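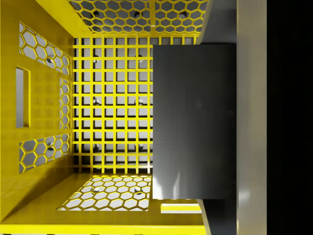 How many demonstrations do you need before a robot arm picks up a simple task like emptying a crate?
It depends on how much the start positions vary, but for one object in one crate that barely moves, 25 clean demos is a fair place to begin, and you add more wherever it fails.

selma_k
Putting that at the top since I've been asked it three times since my last thread. Right, on to the actual news. I've got crate picking going in sim with remote control and I'm so pleased with it! Yellow crate, square lattice floor, honeycomb panels in the walls, robot gripper going down inside. I drive the arm with a hand controller and record everything, then train overnight. I'm up to 400 demos now and I want opinions on the wrist view. Is it a problem that the finger hides so much of the floor when the gripper is down in the crate?

harpreet_kow
Lovely stuff. I wouldn't worry about the finger. It's in the same place in every recording, so the policy learns to live with it. What would worry me is you. Are you looking at the wrist view while you drive, or have you got a second window open from outside?

selma_k
Second window, from the side. I can't judge depth from the wrist at all.

harpreet_kow
Then you're showing it things it can't see! If you steer round a wall using the side window and the policy only gets the wrist view, it has no way of knowing why you turned. Either give it both views or make yourself drive with one. It's horrible for an afternoon and then it clicks.

bujar_l
Disagree a bit. I did a whole set on the Fekinus arm with the operator watching from the side and only the wrist going into training, and it worked well enough. The operator gets into habits and the habits are what it copies. Driving from the wrist alone made our people so slow and twitchy that the demos were worse overall.

harpreet_kow
Was your crate in the same spot every time, though?

bujar_l
Within 3 cm, yes. OK, fair point, that probably helped a lot.

amra.b
Hand guiding person here, come to spoil the party :) On a real arm I'd take hold of it and move it through the task any day. You feel the crate wall when you touch it. With a controller you get nothing back, and in a crate that deep-looking I'd be bumping the sides constantly. Selma, do you get any contact feedback?

selma_k
A little buzz when the gripper touches something, that's all. I'd love to try hand guiding but it's all sim at the moment, so there's nothing to hold!

amra.b
Ha, yes, that would do it. Be careful with those wall openings when you go to real hardware then. We had a fingertip catch in a mesh panel and the crate came up with the arm. Sim never showed it because our collision shape was a plain box.

selma_k
Oh no. Mine's a plain box as well. The holes are only in the visual mesh. Off to look at that tonight.

haris_j
You can leave the walls simple and still do the floor properly, the floor matters more. Thin bars with gaps are where small parts get stuck. I split mine into strips and it ran fine, only slightly slower.

On the demos, my advice is to throw some away. I had 2354 in the Engelbrecht set and the best run came after I'd binned every one where I stopped to think halfway down. The arm had learnt to hover over the crate, looking thoughtful.

bujar_l
I'd keep the pauses and trim them. Binning a demo loses the recovery afterwards, and recoveries are the best bit – they show it how to get out of trouble.

haris_j
Trimming is fine if the arm is truly still. Mine were drifting the whole time.

selma_k
Mine drift too, I just checked. Plan for tonight: floor in strips, side window closed, and 25 fresh demos from the wrist view only. I'll put the success rate up next to the old one, even if it's embarrassing.

harpreet_kow
Yes! Post the failures too please, they're the fun part.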